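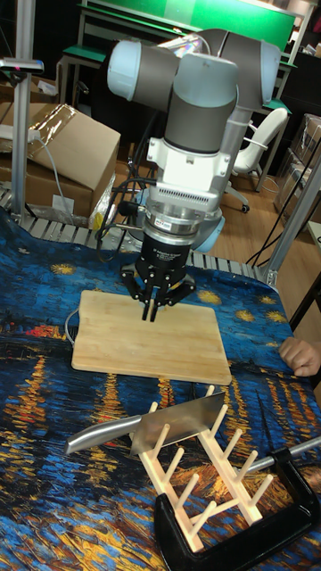 Skistimer: what's in here and how I set the table

Hi! I'm Ho-yin Fu and I keep this folder going. Skistimer is a collection of short recordings of ordinary kitchen things on an ordinary table – boards, knives, racks, the stuff you reach for before dinner and then have to find a place for again. If you came over from Flavport, the folder layout is the same but the table is dressed differently.

The things

A rectangular bamboo cutting board, pale tan, rounded corners. It lies flat and I never prop it up, even though half the people who write to me want it propped up.

A cleaver-style knife with a broad stainless-steel blade and a silver metal handle. I love this knife (it's a much better knife than my cooking deserves). The blade catches the light like crazy, so expect a bright patch on it now and then.

A light wooden dish rack, the peg kind with rows of upright dowels. The knife can rest on it lying down between the pegs. I labeled that placement "rack_lying" and anything on the board is "board".

The tablecloth. Everyone asks! It's a painterly night print, deep blue with swirly golden stars and long orange and red streaks of reflected light. I tried a plain gray cloth in February and got so bored that I went back to this one. If you need a quiet background, use the Yen folder.

What you get

2,000 clips, split into 7 folders by how the table was laid. I set 1,000 of them aside for testing, and please leave those alone while you're tuning. Each folder has a notes.txt with whatever I typed that evening, typos included.

Labels

There are 6 placement labels, all listed in labels.csv. "rack_lying" and "rack_edge" are the pair I mix up most – if one looks wrong to you, send me the clip name and I'll fix it.

Known annoyances

The cloth gets wrinkles and I don't iron it. The Ekum folder still uses the old spelling "choping_board" in its file names, and renaming it broke my scripts twice, so it stays until the next version.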